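## 6. Bin liner station: set-up and daily running

This section is for office services staff at Brusonholm and Vernholm who work alongside the two-arm unit. It covers the liner task only. For desk clearing and recycling rounds, see section 7.

### 6.1 What changes for staff

Before the unit came in, the evening team relined every bin by hand. The unit now does the lining at a fixed station. Staff still collect the full bags, bring the bins to the station and take them back. Under the Burkham site agreement, no one is required to work within reach of the arms while they are powered.

Shift leads should plan for the following:

- One person per shift is named station attendant. The attendant must have completed the Marchand half-day course.
- Time freed from lining goes to kitchen areas and meeting rooms. It isn't taken off the shift.
- The attendant may stop the unit at any time and doesn't need approval to do so.

### 6.2 Preparing the station

1. Place the bin on the carpet close to the wall, below the adhesive hook and between the two arms.
2. Hang a bag on the hook by its knotted top. Press the hook with a thumb first - if it moves, replace it and wait one hour before loading.
3. Route the arm cables so that they don't pass under the bin.
4. Check that both grippers open and close fully from the pendant.
5. Step back behind the floor line and select LINER from the task menu.
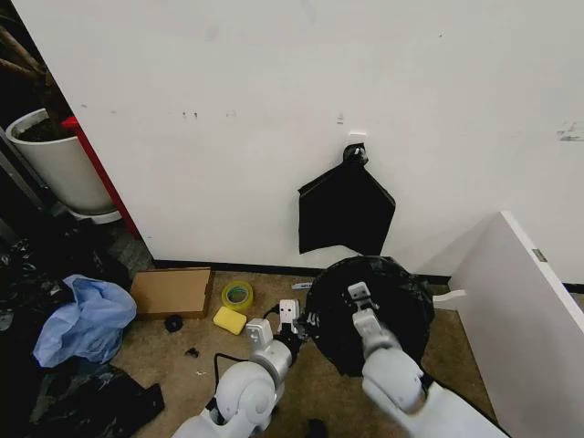
*Figure 6-1. Left gripper holding the bag at the bin rim, right gripper over the opening.*

**Note:** The hook is rated by our stores for empty bags only. Don't hang filled bags, coats or cable on it.

### 6.3 Running the task

1. Press START. The unit moves at 80 percent speed by default. Leave this setting alone unless Marcus Schumacher in Facilities Systems has changed it for your floor.
2. Watch the first cycle from start to finish. After that, one check every 9 cycles is enough.
3. When the liner is folded over the rim, the right gripper presses on it near the edge. Don't reach in to help. A hand at the rim will trigger a protective stop and the cycle has to be run again.
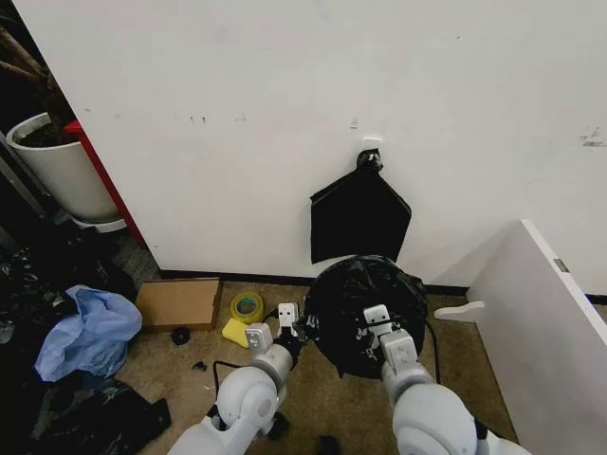

### 6.4 Faults and manual recovery

| Code | Meaning | Action |
|---|---|---|
| L1 | Bag not found | Rehang bag, press RESUME |
| L2 | Grip lost | Press STOP, free the bag, restart cycle |
| L4 | Bin moved | Reset bin position, restart cycle |

**Caution:** Press STOP and wait for the steady amber light before entering the station. A paused arm is still powered.

If the same code shows twice in a row, line the bin by hand and log it. Hand lining is a normal part of the job and isn't counted against the attendant or the shift.

Torn bags are the usual reason for L2. Pick up any scraps of plastic from the carpet before restarting, including small ones near the baseboard. Put them in the waste sack, never back in the bin being lined. 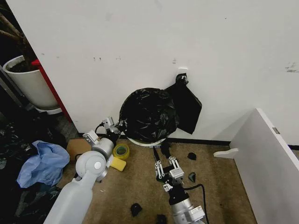

Keep tape, sponges and spare bags to the left of the station, clear of the arm bases. The attendant restocks bags when fewer than 100 remain in the cupboard.

### 6.5 End of shift

1. Select PARK and wait for both arms to stop.
2. Wipe the gripper fingers with a dry cloth.
3. Write the cycle count and any fault codes in the station log. Grip pads are due for change at 1,000 cycles.
4. On Friday, leave the log with the shift lead for review - comments on workload go on the same sheet.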